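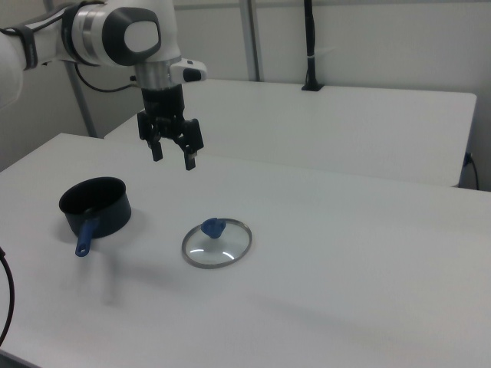

The Kalinowski Community Kitchen will take in used saucepans and lids through the end of March, as it tries to fill the cupboards of households moving into the new apartments on Zarnum Street.

The drive is the second one the kitchen has held. The first, last fall, brought in 1,331 pieces of cookware, more than the group had shelf space for. Much of it could not be handed on. Pans came without lids, lids came without pans, and a good share of the nonstick pieces were scratched through.

"We had a whole wall of lids," said Filipa Mendes, who runs the kitchen's household program. "People would hold one up and ask what it went to, and we couldn't tell them."

This time donors are being asked to match each lid to its pan at home and bring the two together. A pan with a plastic handle and a glass lid with a plain knob is the sort of thing most families ask for, Mendes said, because it is light and they can see when the water is boiling. Heavy stockpots and roasting pans are less in demand, since many of the apartments have small stoves and little storage.

The kitchen will accept saucepans, frying pans and small soup pots. Lids should sit flat on the rim without rocking. Handles and knobs need to be tight, and glass lids must be free of chips. Pans with flaking coating will be turned away at the door, as will anything with a cracked handle.

Pressure cookers will not be accepted. Neither will electric appliances, which go to the county swap shop.

Drop-off is at the side entrance, next to the loading dock, from 10 a.m. until 5 p.m. Donors who cannot carry their items from the car may ring the bell and wait.

Mutua Rashidi, who is in charge of sorting, asked that people wash everything before packing it. Pieces should be wrapped in newspaper or a dish towel, with glass lids wrapped separately from the pans. Tape should not be put directly on the glass or on nonstick surfaces, where it leaves a residue that takes a long time to get off.

Each household will receive a box with two saucepans, a frying pan and lids for all three. The kitchen has enough matched sets for the first 28 apartments and needs sets for the rest before move-in begins in April. Families may also choose single pieces from the open shelves in the front room.

Skotico, a hardware store on the same block, has given $300 toward replacement knobs and screws. Rashidi said loose knobs were the most common fault last time and among the easiest to fix. Spare knobs in good shape, with their screws, can be left in the jar at the front desk.

Lids that arrive without a pan will be kept until the end of the drive in case a match turns up. Those still left over will be put out on the free table in the hallway in April, sorted by width.

Residents of Zarnum Street who want to be placed on the list for a box can sign up at the front desk or by phone. Proof of address is needed at pickup.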